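Questions we're often asked about the Ratska mug tree and dish rack

Do I need to oil the wood before I use it?
You don't need to, though plenty of people like to, and a little food-safe oil every September keeps it looking lovely.

How many mugs will it hold?
We'd say start with 2, one on either side of the post, and see how it feels – a big mug full of character needs a bit of elbow room!

Can the rack and the tree share a table with everything else?
Oh yes, ours do, along with the toaster oven and a wicker basket. 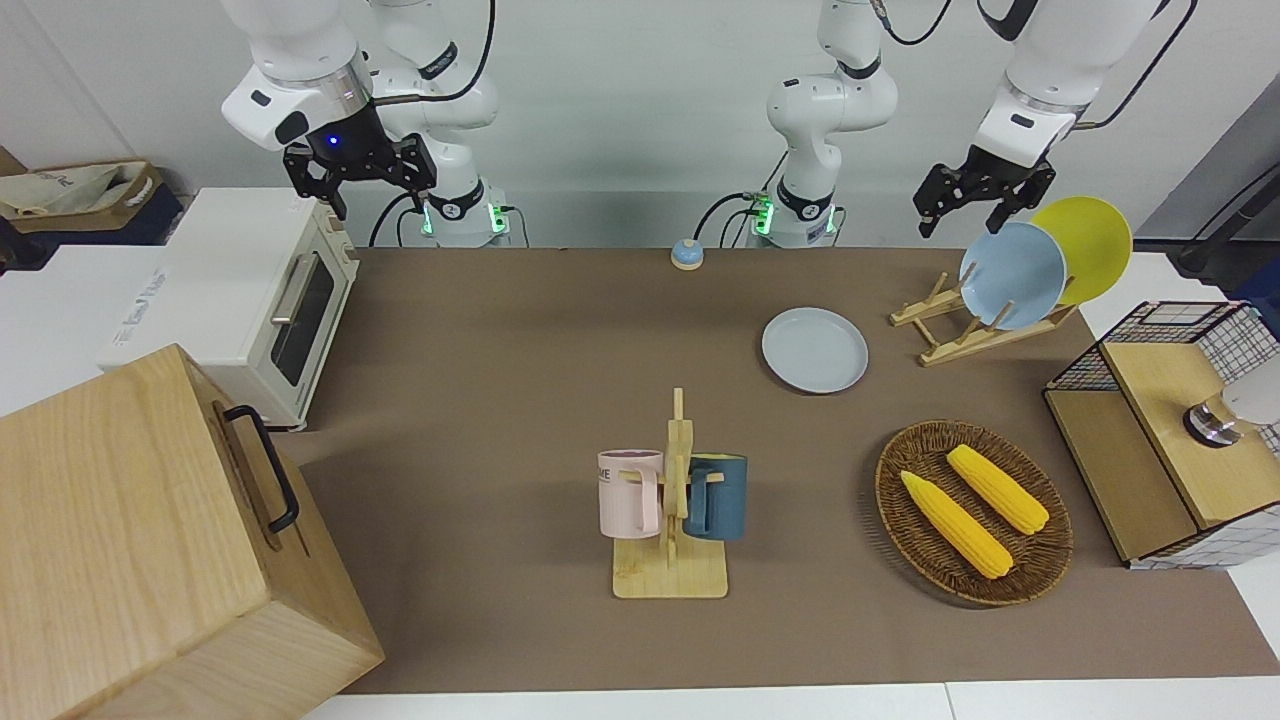
Do leave a gap so you can lift a plate out without knocking a mug, and if you're still unsure, write to Ignacio Godoy, who is always happy to help.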